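The Nalby Machine

The workstation had come out of the drawing office at Nalby, where it had run for 58 months without being switched off. Naa Boateng knew this from the label her predecessor had stuck inside the side panel. The label also gave the fan speed, 700 at idle, and a telephone extension that no longer existed.

She laid the tower on its side on the bench and removed the panel. Two thumbscrews, both stiff. She put them in the lid of a jam jar.

"Is it the board?" asked Yuxi Deng from the doorway.

"The board posts with the other processor. It doesn't post with this one."

"So it's the processor."

"Or the seating. Or a pin."

Yuxi came in and sat on the stool by the window. It was four in the afternoon in December and the bench lamp was the strongest light in the building. Her father had founded Deng with this machine's twin, and the twin had gone for scrap while she was abroad. She had not mentioned this when she booked the job in. It was on the form, under Other Information, in very small handwriting.

The memory had already been taken out and bagged, all eight slots bare, with the white latches at both ends. The socket sat in its metal bracket between the two banks. Naa checked the contacts with a magnifier, working in rows from the battery side. She found nothing bent. She checked them again in columns.
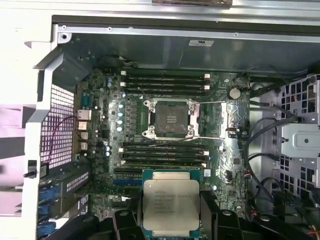
The Xeon went in on the third attempt. On the first the notches were out of line, and on the second she did not like the sound of the lever. She lowered the plate, brought both levers down and hooked them under their tabs. Then paste, heatsink, four screws tightened diagonally, a half turn each.

"How much force is that?" asked Yuxi.

"More than you'd like."

She fitted a single memory module and connected the supply. The fans rose to full speed, held there, and dropped. The display stayed black while Naa counted under her breath. At 31 the Avari logo appeared, followed by a line of text asking for the date.

"What did he use it for?" she asked.

"Drawings. Ski bindings, for Rallasport. He did about 1000 of them." Yuxi moved the stool closer. "I only want one."

Naa typed in the date and reached for the drive cable.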